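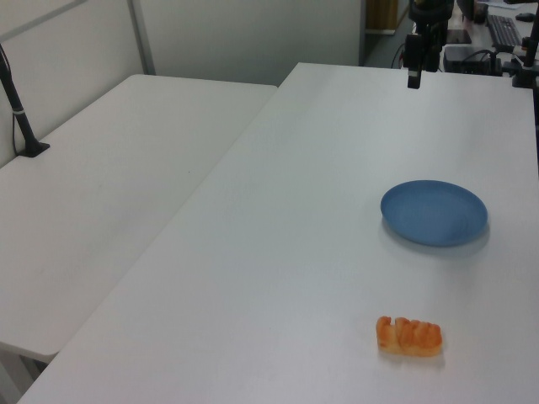 The most useful thing a robot has done in our lab this year was stop dead and refuse to go on. I have been telling people this for weeks, usually over lunch, and they usually wait for the bad news to follow. There isn't much. It was an ordinary pick and place job, the sort every group with an arm ends up doing sooner or later: take the toy bread, put it on the blue plate, go back to where you came from. There is nothing on the main table to bump into between the two. A child of three could do it while looking out of the window. And our arm, which had done it well enough to make us smug, started pushing its gripper down into the tabletop.

It did not push very hard, I should say. The force limit tripped, the brakes came on, and the arm held still with its fingertips pressed to the white surface next to the bread. Then whoever was on shift cleared the stop, and three runs later it did the same thing again. Out of 85 runs that afternoon, 12 ended that way. I think those 12 runs taught us more than the other 73, and I would like more people who work with robots to feel the same way about their own.

The cause was small and a bit embarrassing. We plan our motions with a package called Loseo, which keeps its own idea of where the table is. Someone had leveled the table in January, and the top came up by 9 millimeters at one end. The tool that measures the table, Wadley, was run again afterward, as it should have been. It wrote out a new file. Loseo went on reading the old one, because the path in its settings pointed at a copy. So the arm believed in a table that was slightly lower than the real one, and on grasps toward the raised end it reached for bread at a height where there was only tabletop. At the other end the error was close to nothing and everything looked lovely. That is why we had been so pleased with ourselves for so long. Our test layouts happened to favor the good end.

Now, the first suggestion in the room was to raise the force limit. I understand the temptation! The stops were annoying, the arm needed only a bit more push to slide along and get its fingers under the bread, and we had a batch of runs to finish. Raise the limit a little and most of those 12 would have counted as successes. The numbers would have gone up. We would have had a robot that scraped its way through the job with a wrong picture of the world, and a safety limit that had been moved to suit it.

I feel strongly about this one. A force limit is there for a hand as much as for a tabletop. Plenty of people reach in to move a plate or straighten something when they think the arm is done, whatever the sign on the door says. The limit knows nothing about bread. It knows that something is pushing back harder than it should, and it stops. If the answer to an annoying stop is to make stopping harder, then the next stop may come late, and it may come against somebody's knuckles. I would put up with a hundred pointless stops before I would accept that trade, and so far I have not met a pointless one. Every stop we have looked into properly had something behind it, even if the something was dull.

Dull is fine by me. I love a dull fault. You can find it, you can write it down, and you can explain it to the person at the next desk in two sentences. What worries me more is how nearly we missed it. Our log at the time recorded a run as success or failure and nothing else. A run where the arm stopped, was cleared by hand and then finished the job went down as a success. We only got the true count by going back to the controller's own event list, 2573 lines of it for that one afternoon, most of them saying that a joint had started moving or had finished moving. The stops were in there, plain as day, each with a time and a force reading. The machine had been telling us all along, in a file that none of us opened.

So my first plea is for logs that treat a stop as an event worth keeping, whatever happens next. We now use a form called Oksanen -- it is only a text file with six fields, please don't imagine anything grand -- and whoever clears a stop fills it in before the arm moves again. It takes a minute. People grumbled for the first week. Then somebody used the entries to trace a loose finger pad in one morning, and the grumbling went quiet.

My second plea is to spread the test objects out. Put the plate where it is awkward, turn the bread the other way, use the far corner that looks silly on video. A layout that always works is nice for visitors and hides almost everything you would want to know.

My third is about what gets shown. At Gostside, the little workshop where our corner of the field meets every year, nearly every talk has a video of the robot doing the thing. I enjoy those videos. I would enjoy them much more with a minute of the robot failing to do the thing, and a slide saying why. This year I showed four of our stops, one after another, with the gripper planted on the table each time. It got more questions than anything I have ever presented, and two people wrote to me later to say they had checked which calibration file their planner was reading. One of them had the wrong one too.

We fixed ours by deleting the copy and making Loseo refuse to start if the table file is older than the last measurement. The arm has plenty of other ways to go wrong, I am sure, and I am looking forward to finding them. The force limit is still exactly where it was.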